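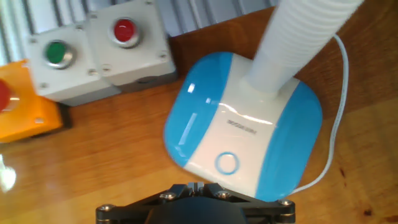 Flilter gooseneck lamp, white and blue, with green and red boxed push buttons behind

Flilter Desk Lamp and Push-Button Bench Set
Sold by Kavomitz, Wirville
Price: $178 for the set, lamp and buttons not sold separately
Availability: in stock, next delivery September

We don't write "ultimate" on our pages, and we took it off this one when the supplier's text came in. What you get is a small corded desk lamp, a group of push buttons in their housings, and a board to put them on. The supplier calls this a "complete workstation solution." It is a lamp, some buttons and a board.

The lamp is the part most people ask about. The base is a rounded square with a white stripe across the middle and blue side panels, and it is shiny. If you sit facing a window, the base will throw the light back at you, and it takes fingerprints as readily as any other gloss plastic. The supplier says the finish "resists marks." Ours at the counter does not.

There is one control, a round touch button ringed in blue near the front of the base. Touch controls divide our customers. Marius Sârbu at the service desk likes them and I don't. With work gloves on you will be taking a glove off, and a sleeve can set it off if you reach across. The box claims 400 lumens and a color of 3000 K. We have no meter good enough to confirm the first number and would treat it with the usual caution. The color looks warm to us, so that one we'll let stand.

The neck is ribbed white plastic, fairly thick. It goes where you push it. Whether it stays there after a few years is another matter, and the one-year warranty tells you how far the maker is willing to bet on it. The cord is thin and white and leaves the lamp without much in the way of protection, so don't park a chair leg on it. A power strip is not included. 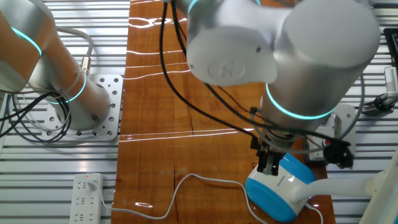
BOARDS / Long board, varnished

The board is wood with a glossy reddish-brown varnish, and the supplier's sheet describes it as "flawless select timber." Look at the bench sample before you believe that. It has a dark, jagged crack along the grain, finer streaks and a few knots. Some buyers like that look. If you are one of them, good, and if you want a clean surface, ask for a different board when you order and we'll see what is on the rack. We will not send out a board and call the crack a feature.

Varnish this glossy picks up every overhead light in the room as a white line. Under strip lighting it can be tiring, and Li-hua Peng, who tried the set for a small assembly class, ended up laying a gray cloth over half of it. She kept the board, though. It sits well on a slatted metal bench, so long as you put something under it to stop it sliding. The supplier says it needs nothing. We sell the rubber mat for people who have found out otherwise. 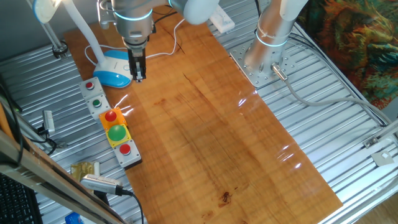

Measure before ordering. The board is long and narrow, and a mouse, a lamp and a line of button boxes use up the width faster than you'd think. Anyone planning to put a keyboard across it should go and look at the wider Hodoroagă boards first. They cost more and weigh more, and the finish is dull, a point in their favor as far as I'm concerned.

BUTTONS / Boxed, red and green

Three housing colors come in the set: gray, orange and yellow. The gray boxes hold the smaller buttons. The orange housing has a large red dome and the yellow one a large green dome. Red and green are the only button colors offered, whatever the old catalog says about blue.
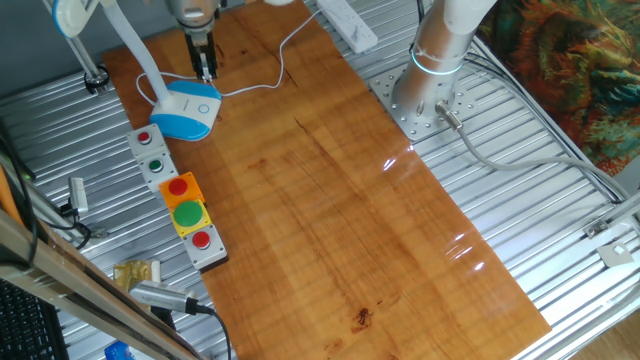

The boxes are easy to tell apart at arm's length, and that is the best thing about them. The maker promises 100 thousand presses per button. We got to 3000 on a gray one before Lwazi Ndlovu gave up, with no fault to report, and that is the only endurance figure on this page you can hold us to.

A warning, and please read it. A big red button is not an emergency stop just by being big and red. We sell these for benches, training and trying out wiring. The supplier's sheet hints at more and supplies no certificate. Tarcísio Vieira has asked for one twice. Until it turns up, don't wire these into anything that could hurt someone.

Not in the box: power strip, mouse, mat, wire, screws for the housings.

Returns: unwired buttons and unmarked boards only. Lamps can come back if the touch button fails, and we test each one at the counter.

Questions go to Mircea Sima at the Wirville counter. He will probably try to sell you the mat.

Page checked July 27, 2026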